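Litcombe Robotics Club is a student club for robot arm programming, founded in October by Relu Bucur. It has 83 members and meets in the Hodoroagă building.

Activities

New members do not begin with a real machine. They first work in a simulator named Bokik, where an arm and some simple objects are placed on a table. Each member writes a short program for moving the gripper to a chosen object -- the colour is given by the teacher -- and has 10 attempts. The club keeps a library of 106 finished programs.

Competition

The yearly contest, the Sketen Cup, is also held in simulation. The prize fund is 3,000 euros, shared between the teams.
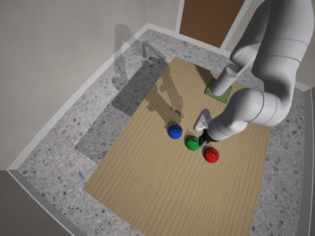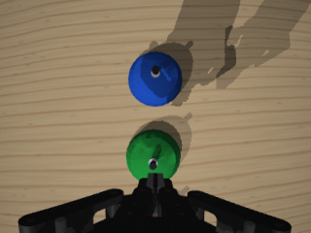 Blue and green objects on the simulated table, with the gripper close to the green one.
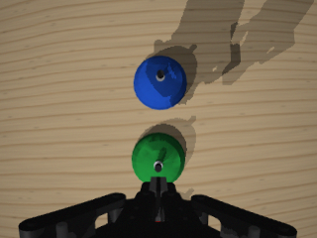
Marius Avram has written that the contest should give more points for clear code and fewer for speed, as beginners learn little from a program which they cannot read afterwards.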